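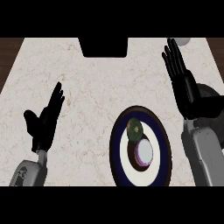 Simulated kitchen task: two robot hands and a plate with food on it.

Call for participants: can a machine clear your table yet?

Gumamico is looking for 78 people who do their own dishes and are hard to impress. We have read the sales talk about household robots, and we doubt most of it. A rendered kitchen counter is a forgiving place. A real one has sticky spots and a toddler.

You will watch short clips of simulated chores, then do the same chores in our test kitchen while we time you. We want to know where software falls behind a tired adult, and by how much. Zustico and Daneo supplied the chore lists. They have no say in what we publish.

You need to be over 18 and free for six sessions before December. No technical background, please. If you build robots for a living, this one is not for you.

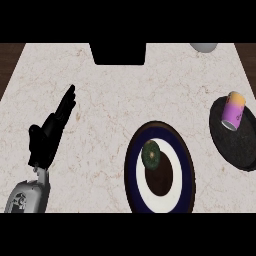
Will I have to work next to a real robot?
Everything robotic in this study is on a screen, and the only hands in the test kitchen will be yours.

Pay is $735 for all six sessions. Partial attendance is paid by the session. Write to Demyd Stetsiuk at the Gumamico front desk, and tell us which chore you would hand over first and why you haven't.

Posted January 29, 2021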